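Community > Clubs & Classes > Robotics > Grippers

Bottle sorting challenge: is our gripper the problem or is the scoring?

Posted 6th November by marchand_mentor

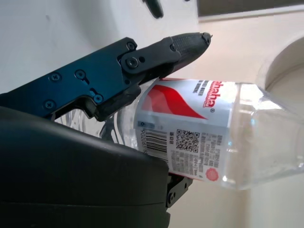

I help out with a student club that entered the Presport sorting challenge. The arm has to pick up plastic drink bottles lying on their sides and drop them in a bin. We've been at it since October and I'm starting to doubt the whole setup. The kit came with a two-sided gripper, and the Rorura guide says it will handle "any common household object." On our table it does fine with boxes and blocks. With bottles it either squashes them or they roll out halfway through the lift.

The students want to train a grasping model and have been told they need 3,000 recorded picks. That sounds to me like a lot of evenings spent avoiding a hardware question. Has anyone gotten reliable picks on thin bottles with stock fingertips, and did the recording help?

vandus_shop_class
Stock tips, yes. Reliable, depends what you call reliable. We got 10 clean picks in a row and then it dropped the next 2, same bottle, same spot as far as we could tell.

Things I would check before recording anything. Are you closing to a fixed position or stopping on motor current? A fixed position will crush a thin bottle and miss a narrow one. Also look at where the tips land. Ridged rubber grips well when it's flat on the plastic, but if only the end touches, you have a pivot and the bottle swings. Try the middle of the label first. Past that, try a full bottle and an empty one and write down which one fails. Ours were completely different problems and we lost weeks treating them as one.

As for 3,000, ask where the number came from. When I asked, I was sent a link to a slide.

old_lathe
Just buy suction cups. Grippers are a waste of time for bottles.

second_year_team
Check the rules before you buy suction, our division didn't allow it.

I was one of the students who wanted to record everything. We did about a third of what you were told and it helped with finding the bottle, but it did very little for holding on to it. If the pivot screw on your fingertip linkage has any play, the recordings just teach the arm to work around a loose finger, and then somebody tightens it and you start over. Tighten it first. Also use more than one brand of bottle. Our arm was great on the one we practiced with and I wouldn't have trusted it with anything else.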